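The drawer with everything in it

Dorota Czarnecka keeps her cables the way other people keep spices, by color and with strong feelings. She writes the Plekham newsletter on household sorting, which has 3,000 subscribers and, by her own estimate, 1,000 drawers that still won't shut.

"People send me photos of their drawers," she says. "I didn't ask for them. I got 30 in July."

Her first rule is that everything comes out onto a table. The second is that you don't get to buy a box until it has. She once spent a whole afternoon in a Tidex store and came home with lidded tubs for things she turned out not to own.

"I had a tub for adapters. I had two adapters. They looked lonely."

What she does like is an open organizer with slots, the sort meant for letters. Cables get coiled first, loosely, and never around the elbow. "My father did it around the elbow. Every lead in our house had a kink in it like a bad knee."

And the small stuff, the pegs and plugs and little blocks that belong to a game you may have given away? She puts it on plates.

"Plastic plates, the children's kind. A plate has no lid, so you can't pretend you've dealt with it."

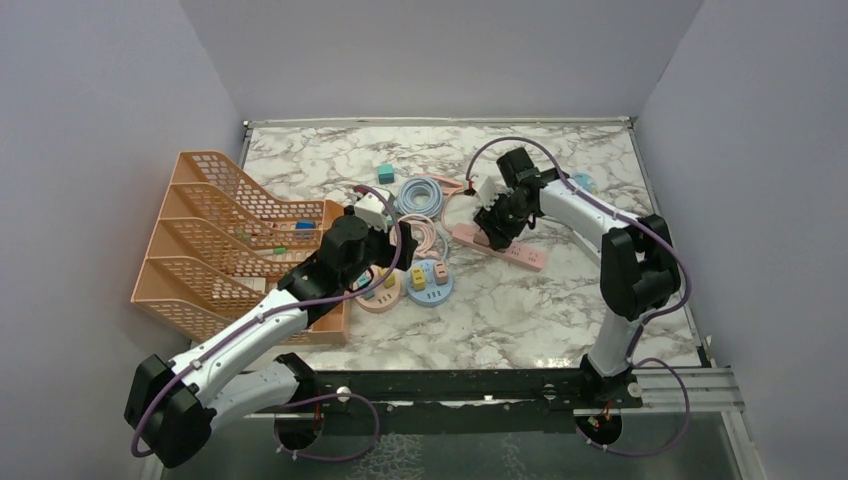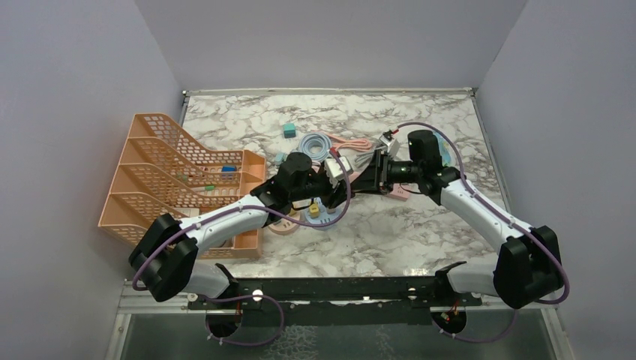 Color, she admits, is where she loses some readers. A pink cable and a blue cable can be told apart at a glance, while gray ones breed in bundles and belong to devices last seen two apartments ago. She gives every gray cable one chance. If she can't name what it charges, it goes in a bag by the door.

Does she ever take one back out of the bag?

"Constantly. I'm not made of stone."

Comments (3)

Waldemar Mazurek: I tried the plates. My wife served crackers on one. There was a fuse.

cordkeeper: Around the elbow is fine if you have a big elbow.

M.P.: Where do power strips go? Mine has been under the bed for 5 years.

Related
Pawlak shelving, two winters on
Labels: a case against
What we kept from the Vaton cabinet
Letters: your worst drawers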